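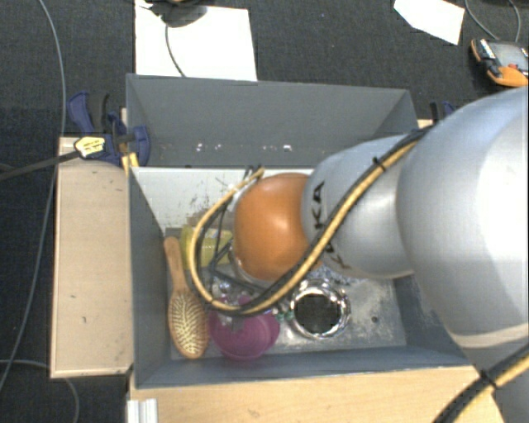
Ruwan Weerakoon

Katetti bin test

The Katetti bin test is a procedure for comparing robot grippers on the task of taking mixed household objects out of an open bin. It was written in 2022 at the automation laboratory of Baltar, and it takes its name from the Katetti workshop, where the first rig was built. The test keeps the arm, the bin and the objects the same and changes only the gripper. A second form of the test, described below, keeps the gripper and changes the camera or the controller.

The procedure is used mainly by small laboratories and by companies that must choose a gripper before a larger order. It is not a standard in the legal sense, and results from two different sites should be compared with care.

Background

Makers of grippers usually publish the gripping force, the stroke and the allowed load of a product. These values are measured with a simple test body, such as a steel block or a cylinder, and they say little about how the gripper behaves close to a wall or among other objects. Baltar had bought a parallel gripper on the basis of such values and found that its fingers were too thick to enter between two objects that touch each other. The bin test was first an internal note of a few pages, made so that the same mistake would not be repeated. The note was later given to Stetell, a maker of gripper fingers, and to Gatchalian, a maker of suction tools, and both companies asked for changes before they agreed to take part.

Setup

The rig has an industrial arm, a rectangular bin with high sloping walls, and a table on which the bin is held. The bin must not move when a finger pushes against the wall, and for this reason it is clamped. The original rig uses screw or lever clamps at the back corners. Weights placed inside the bin are not permitted, as they take floor area and can be touched by the gripper.

A used bin with a scratched floor is acceptable and is even preferred by some operators. A new bin often has a smooth floor on which light objects slide away from the fingers, and the results become better after a few weeks of use without any change to the gripper. The procedure therefore asks that the bin is run in before the first recorded series.

The cables of the gripper are led along the outside of the arm and tied to it. Between the last tie and the gripper there must be a free loop, long enough for the full turn of the wrist. The size of this loop has been discussed more than any other detail of the setup. If it is too short, the wrist stops early or the plug is pulled. If it is too long, it hangs near the bin and can cover a part of the objects when they are seen from the side. Cable ties are left with their ends uncut during adjustment and are trimmed when the loop is final.

The hand controller is kept within reach of the operator and outside the range of the arm.

Objects

The object set is chosen from things that can be bought in an ordinary store. It must include the following types:

a long object with a handle, for example a wooden hairbrush
a round open object, for example a bowl
a metal container with a shiny rim
a soft or packaged object, for example a sponge in its wrapper
a transparent or reflective object

The wooden hairbrush has been part of the set from the beginning. It can be taken by the handle or by the head, and the two ways give very different results. When it lies along the side wall, with the handle toward the back, one finger has to go down between the handle and the wall. Thick fingers usually fail here and the controller must choose the head. With suction, the bristle side of the head cannot be used at all, and a narrow round handle is also a poor surface.

Round open objects are normally taken by the rim. When a bowl and a metal container stand side by side, the near rims leave little space, and the procedure recommends that the gripper approaches from the free side. Shiny rims and transparent pieces are included mostly for the camera. Many depth cameras return no value on such surfaces, or return the distance of something reflected in them.

Procedure

The objects are put in the bin by hand, without a fixed order, and the operator does not correct their position. The arm then moves to a waiting position over the bin and the first grasp is chosen by the controller. A series has 60 attempts. An attempt is counted as good when the object is lifted above the wall, held for 5 seconds and set down in the receiving area without damage. An object that falls back in the bin stays where it fell.

Attempts stopped by the safety system are counted as failed, with one exception. If the stop came from the cable, the attempt is repeated after the loop has been corrected, and a remark is written in the protocol. Gatchalian asked for this rule, as suction tools carry an air hose in addition to the wires and were stopped more often for reasons outside the tool itself.

After the series the operator records the type of gripper, the finger or cup used, the air pressure where it applies, the version of the control program, and the light in the room. Wear marks on fingers and cups are also noted. For long comparisons, fingers are checked again after 1000 attempts.

Camera and controller form

In the second form of the test the gripper stays on the arm and another part is exchanged. For a camera comparison, both cameras are mounted in the same place one after the other, and the position of the camera relative to the arm is measured again each time. An old calibration must not be kept, even if the bracket is the same. For a controller comparison, the speed limits are first set equal. Without this step the slower controller will often look more reliable, as it gives the objects less push at contact.

Typical results

Parallel grippers with slim fingers do well on handles and rims. They are weak on flat packages that lie on the floor of the bin, where the fingers have nothing to go under. Stetell later made a finger with a thin angled tip for this case. The tip enters more easily, but it bends when it is pressed against the bin floor, and the company advises a soft approach in the last part of the way.

Suction tools are strong on closed packages with a smooth face and fail on bristles and on open vessels, except when the bottom of the vessel is turned up. Grippers with several jointed fingers can hold almost every object in the set after it has been reached. Their difficulty is the width of the open hand, which touches the sloping wall when the object is near a corner.

Criticism

The free placing of objects has been criticized, as two series never begin with the same arrangement. Supporters answer that a fixed arrangement would reward a program made for it. Some sites now use a compromise and photograph each starting arrangement from above, so that an unusual result can be looked at afterward.

A second point concerns the walls. Sloping walls help the gripper to come in at an angle, and a gripper that is good in the Katetti bin may be much worse in a box with straight walls. The procedure mentions this in a note but gives no separate value for it. A revision with a straight-walled box has been prepared at Baltar and is in use there for internal comparisons.

See also

Bin picking
Parallel gripper
Suction gripper
Hand-eye calibration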